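Capítulo 7
Preensão de embalagens flexíveis

Objetivos do capítulo

Ao terminar a leitura, o aluno deverá ser capaz de distinguir objetos rígidos, articulados e deformáveis do ponto de vista da preensão; estimar a força mínima de aperto para uma embalagem flexível; identificar as zonas de uma embalagem selada em que o contato é estável; e avaliar criticamente uma demonstração pública de manipulação.

7.1 Uma demonstração em Plemorwood

Os capítulos anteriores trataram de corpos cuja geometria não se altera durante o contato. Essa hipótese simplifica o cálculo do cone de atrito, mas exclui boa parte dos produtos de consumo. Sacos, sachês e invólucros laminados mudam de forma quando são apertados, e a massa do conteúdo desloca-se no interior.

O caso que serve de fio condutor a este capítulo vem do dia aberto realizado em 8 de maio de 2022 no laboratório de manipulação da Preltden, em Plemorwood. A sessão foi conduzida por Iresha Bepari, responsável pela bancada de preensão, com apoio de Prapai Ruangrit na aquisição de dados. O público, formado sobretudo por estudantes de engenharia, acompanhou a demonstração em grupos pequenos e pôde operar a garra manual de dois dedos. O registro completo compreende 242 tentativas de preensão, anotadas em planilha com o tipo de embalagem, a orientação inicial e o resultado.

A tarefa proposta era simples de enunciar: aproximar a garra de uma embalagem pousada sobre a mesa, fechar os dedos, elevar o conjunto e mantê-lo suspenso durante 3 segundos. Não se exigia posicionamento final. Bepari pediu aos operadores que aproximassem os dedos da extremidade selada, e não do corpo do saco, e que observassem o alinhamento antes de iniciar o fechamento.

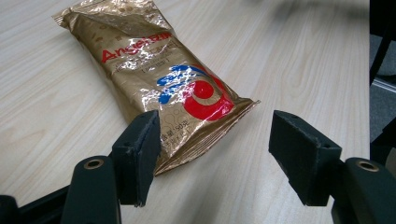 A razão do procedimento é mecânica. No corpo de um saco do tipo almofada, a película está sujeita à pressão do gás interno e cede de maneira desigual; a área de contato cresce com a força, mas a direção da normal varia de ponto a ponto. Na selagem, as duas faces da película estão unidas e a espessura é quase constante. O contato aproxima-se do caso plano estudado no Capítulo 4, com a ressalva de que a aba pode dobrar-se sob o peso do conteúdo.

Um produto de 50 gramas exerce, em repouso, um peso de 0,49 N, desprezada a massa do invólucro. Com dois dedos opostos e coeficiente de atrito μ em cada contato, a força normal mínima por dedo é N = mg / 2μ. O resultado é modesto para qualquer valor usual de μ, o que leva muitos iniciantes a concluir que a preensão de embalagens leves é um problema trivial. A expressão supõe, porém, que a força se transmite integralmente através da película e que o centro de massa permanece na vertical do ponto de contato.

Películas metalizadas introduzem uma segunda dificuldade, de natureza óptica. Rugas e reflexos especulares alteram a aparência da superfície com pequenas mudanças de ponto de vista, e o contorno obtido por segmentação pode tornar-se instável. O tema é retomado na seção 7.5, com os ensaios de Zundby.

Questão preliminar: refaça o cálculo da força normal para um produto de 700 gramas e discuta se a selagem continua a ser a zona de contato mais adequada.

7.2 Classificação dos objetos deformáveis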